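Kimholm Lost Property Register
Data card and README, version 2
Last updated 3 September 2018

What this is

A typed-up copy of the lost property books kept at Kimholm station, starting in 1910. The books list items handed in by passengers and station staff, with the place each was found and, when we are lucky, what became of it. This release covers 302 pages. The remaining pages are too water stained to read and have been left out.

Files

items.csv – one row per entry in the books
pages.csv – one row per page, with a note on legibility
places.csv – spellings of place names and the form we settled on

Columns in items.csv

page: page number as penciled in the top corner. The printed numbers start over partway through the second book, so don't use those.
entry_text: the full entry as written, including misspellings.
item_group: our own grouping (bags, umbrellas, gloves, clothing, trays and boxes, other).
color: only filled in when the clerk wrote one. Black is by far the most common.
found_at: station, platform or train.
outcome: claimed, sold, given away, or blank.

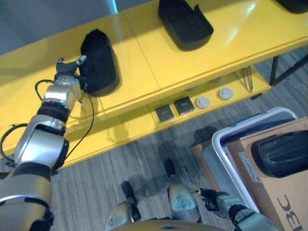
A blank outcome does not mean the item went unclaimed. Some clerks crossed out the whole line when an owner turned up, and others left it alone. We typed crossed-out lines in full and set the struck column to 1.

Place names

Brivorlow and Brenditach are easy to mix up in the older handwriting, especially when shortened to "Br." Where we could not tell, found_at says "Br. (unclear)". Please don't fold these rows into one station or the other. An earlier version did that and gave Brivorlow far too many umbrellas.

How it was typed

Each page was typed twice by different people and the two versions compared. Differences were settled by going back to the book. We kept dates in the order the clerk used, so you will need to clean those up before sorting. Ditto marks were replaced with the word they stand for.

Personal names

Owners' names have been removed from every entry less than 100 years old. Older names are kept as written. If a name slipped through, send the page number and we will take it out.

Known problems

Pages up to 70 were typed before we had a rule for "wrap", which can mean a shawl or a parcel. Both ended up under clothing. Entries for February are thin in several years, and we don't know why.

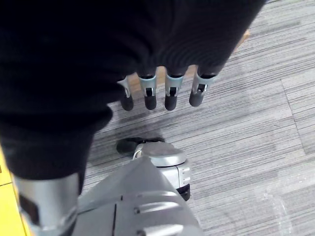 Abou Jaoude wrote in after version 1 to say that "muff" should not be grouped with gloves, and that anyone counting gloves would get the wrong total for the winter months. Muffs are now under clothing.

Use

Free to copy and reuse. Please name the Kimholm Lost Property Register and give the version number. Send corrections with the page number and the line as you read it.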